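The loudest building in the league on a Wednesday night in April belongs to a team that wasn't supposed to be playing in April at all. Osmont's arena holds 2982 people, and when the home side goes on a run the noise comes down off the low roof and sits on the court like weather. Visiting point guards cup their ears. Coaches give up on shouting and start drawing plays on their palms.

Last season you could have had a whole row to yourself. Osmont won four games, the fewest in club history, and the average crowd slid to 1548. The starting center left for Munro in the summer, the backup center followed him, and the club had enough money left to sign one big man or two guards. They signed two guards.

It looked reckless. It has been a joy to watch!

Osmont now plays with five people on the floor who can all dribble, pass and shoot, and no one taller than six foot seven. They push the ball after made baskets. They push it after free throws. The first time I saw them this year, they scored on a kid from Kiromska who was still turning around to find his man, and the whole bench jumped up as if they'd won the lottery. It was the second minute of the game.

The trick (and it's a lovely one) is in the corners. Most teams send their wings to the corners and leave them standing there. Osmont's wings get to the corner, wait one beat, then cut along the baseline just as the ball swings to the opposite side. A big defender has to choose between staying near the rim and chasing a smaller, quicker player through traffic. Munro's two centers, the very ones Osmont lost, came back in January and spent most of the third quarter pointing at each other.

Defense is harder work. Giving up that much size means fronting the post on every possession, with help coming from the weak side before the pass is even thrown. Some nights it falls apart. Unon grabbed 22 offensive rebounds in their first meeting and won easily, and for a week the sports radio shows were full of people who had known all along that small ball was a fad.

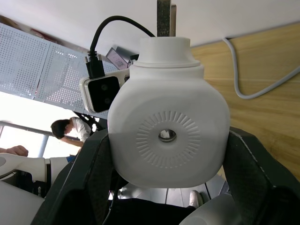

Then came the rematch. Osmont put all five players on the glass, gave up the fast break for long stretches, and ground out a two-point win that looked nothing like the rest of their season. I loved it more than any of the blowouts. A team that had been having so much fun running showed it could slow down, lean on people and fight for a rebound in a crowd.

The first round brings Unon again, best of five, with the opening two games on the road. Unon will throw the ball inside until somebody stops them, and they have the fresher legs after a light final week. Osmont will need their shooters to stay hot and their guards to stay out of foul trouble, which has been a problem since February.

Game three is back under that low roof. The upper section sold out before lunch on the day tickets went on sale, and the club has added a row of folding chairs behind the far basket.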